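Search this site
Enter keywords
3 min read

Bilari assembly delays vote on border freight levy until July

The regional assembly in Bilari has put off a decision on a proposed freight levy at its two eastern crossings, after members failed to agree on how the revenue should be divided between the national treasury and the municipalities that maintain the approach roads. The vote had been scheduled for Tuesday afternoon. It will now be taken in July, when the revised text returns from the finance directorate.

The levy would apply to loaded goods vehicles above 10 tonnes and would be collected electronically at the point of exit. Vehicles registered in the region would pay the same rate as foreign ones, a condition added at the drafting stage to keep the measure in line with single market rules on equal treatment. Empty vehicles returning to a domestic depot would be exempt.

Under the version now withdrawn, 39 per cent of receipts would have gone to municipalities and the remainder to the central budget. Members from the border districts had asked for an even split. They point out that the approach roads were classified as local when the crossings were opened to commercial traffic and have stayed so, although most of the vehicles using them neither load nor unload in the region.

Thodoris Tzavaras, who leads the largest opposition group, told the assembly that the classification was the real difficulty and that the levy had been drafted around it. "If the road were national, the repair bill would be national and we would be discussing a different text," he said. His group abstained on the motion to postpone.

The governing parties are themselves divided. The smaller partner in the coalition supports the levy in principle but wants the rate fixed by statute, so that it cannot be altered by ministerial order during the budget year. The larger partner prefers to leave the rate to secondary legislation and review it annually. A compromise under which any change above a set threshold would need assembly approval was circulated on the morning of the sitting, too late to be costed.
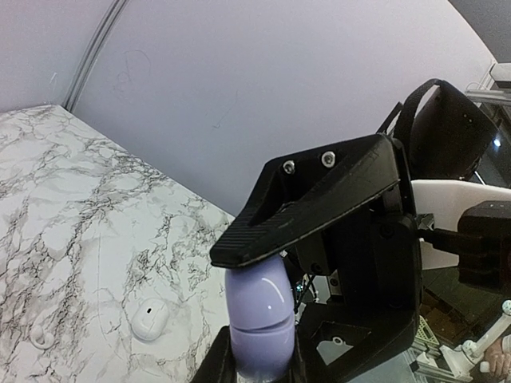

Exporters ask for a longer transition

Manufacturers have concentrated on the timetable. The draft allowed two months between publication and first collection. In a written submission, the exporters' association in Sundach asked for a full budget year, on the grounds that haulage contracts are commonly signed for twelve months and contain no clause for new charges. Almost 400 firms in the district send goods through one or other of the crossings.

Karine Gill, who drafted the submission, said larger companies could absorb the charge or pass it on, while small suppliers selling at fixed prices could do neither until their contracts came up for renewal. The association does not oppose the levy itself, but asks that contracts signed before publication be honoured on their existing terms.

The finance directorate has not accepted this. Its note to members states that an exemption based on the date of a private contract would be hard to verify at the crossing and open to challenge by hauliers from neighbouring states. It suggests a reduced rate for the first six months, applied to all vehicles alike.

Next steps

The directorate is expected to present two options for dividing the revenue, one with a fixed percentage and one tied to measured traffic on each approach road. The second would require counting equipment that has so far been installed at only one of the crossings. Duangjai Sombatkul, the rapporteur, said she would recommend the traffic-based option if the remaining equipment could be working before first collection, and the fixed percentage otherwise.

Written comments from municipalities will be accepted until the directorate closes its file. The assembly's legal service has been asked for a separate opinion on whether the approach roads can be reclassified without amending the regional transport act.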